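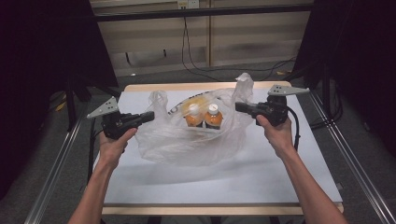

Two bottles with white caps, side by side in one thin shopping bag.

Efua Ackah
2020-04-09

A thread about thin plastic shopping bags. I have written small pieces of this in replies to different people, and Dzifa Baidoo asked me to put everything in one place. So I do it now. It is long, please take tea.

In my house the bags live in a drawer under the oven. In January I emptied this drawer and counted. It was 149 bags. My husband had guessed 60. We did not speak for some minutes.

After that I made a rule that a bag must have a job or it goes to the recycling point at Lakesport market. This thread is about the jobs, and about how to fill the bag so that it does the job well.

First, how to store them. Many people fold them into little triangles. I tried it, and for one evening it was very satisfying. Then life continued and I went back to this: press the air out, fold the bag long, make one loose knot. It takes a few seconds and you can open the knot with one hand.

Do not make a tight knot. A tight knot in thin plastic is forever.

Before I knot a bag I check the bottom corners against the window. If light comes through a small hole, this bag is for dry things only. If the hole is bigger than a lentil I don't keep it.

Now bottles. Everybody puts bottles in last, on top of the other shopping, and then they lie down and roll. I put them first, in the middle of the bag, standing, and close to each other. Two bottles of the same height are the easiest load there is.

With bottles I also look at where the handles are. If both bottles stand on one side, the bag turns when you lift it, and one handle takes the weight. My aunt Augustina says I explain this to her every time she visits. It is true. Every time she still puts them on one side.

Screw caps: turn each one a little more before it goes in, also if you think it is closed. I learned this on the Nyarko bus with cooking oil and my good shoes.

For glass I don't use one thin bag alone. Two bags, one inside the other, with the handles together. Between the bottles a kitchen towel. I know people who use newspaper, but the ink comes on the labels.

Next job is soft things, and here I have strong opinions. 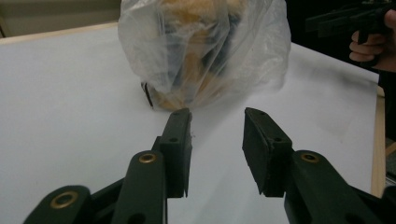
Soft toys are the best reason I know to keep a few clear bags apart from the others. When my daughter's toys go to the top shelf for a season, each big one gets its own bag, and the bag must be a clear one or we open six bags to find the right animal. A clear bag with the toy gathered inside becomes a round bundle, nearly as wide as a basketball, and even when the plastic is full of wrinkles you can still know who is in there from the patches of tan and orange-yellow fur with the dark band in the middle. With a printed bag I would have to write a label, and I never write the label.

A toy must be fully dry before it goes in. Not almost dry. I wait one more day after I believe it is dry. My mother kept a wool rabbit in plastic and I can remember the smell now, while I am typing.

Don't close the bag completely. I turn the top once and put it under the toy. It keeps out the dust and a little air can still move.

And please, if there are small children at home, all of this goes high up, behind a door. Bags are not for playing. I am sorry to say what everybody knows, but I prefer to say it.

Kwabena Nyarko asks if I vacuum the bags flat. No. I had the special vacuum bags from Kaltley, a set of two, and they were full of air again by Sunday. Also my daughter looked at her flat bear and cried.

For scarves and winter hats I use the same method as for the toys, but I roll them first. Rolled things keep their place when you pull one out. Folded things come out all together and then you are folding on the floor at 7 in the morning.

Now the difficult one, boxes.

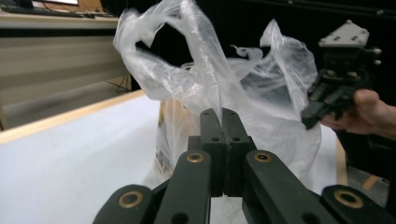
A box and a thin bag are not friends, and it is always the corner that begins the fight. I put the box in standing up, on its narrow side, and I let the bag stay loose around it and don't pull it tight. If you pull it, the film stretches over the corner and the corner comes through before you are home. When it is loose, all the extra plastic goes up above the box in big folds, with the handle twisted to one side, and it looks untidy but it is fine. One thing I would do better is to turn the printed side outward. Yellow is a strong color and it does show through near the bottom of the bag, but the words on the label become only dark marks behind the layers, and in a cupboard with several white bags this is not enough.

So for boxes I now cut a piece of masking tape, write one word, and put it on the handle. One word only. "Tea." "Bulbs." If I need two words, then too many things are in the bag.

Tape on the handle is better than tape on the side. On the side it pulls the film when you take it off, and then you have the lentil hole again.

Where I do the packing: on a plain white table top, with nothing else on it. My old table has a dark pattern and I lost small screws on it all the time. On white I notice them immediately.

Naa Adjei wrote that I should stop with plastic and buy cotton bags. I have cotton bags! I have four and I like them. But the plastic ones are already in my house, and I think it is better to use a thing twenty times before it goes away.

How many times can you use one thin bag? For bread or scarves, I have stopped counting. For bottles, I give it two trips. The handles become long and narrow like a string, and then I retire it to the small bin in the bathroom.

The drawer today, for those who asked: 23 bags, all with a loose knot, clear ones on the left side. The drawer closes without a knee.

Next week I will write about jars and their lids — Dzifa, I know you have the same problem with the Vulmont ones, so please send me your method before I start. If somebody has a good way to remove the sticky part under a label, write it under this post. Hot water did not help me.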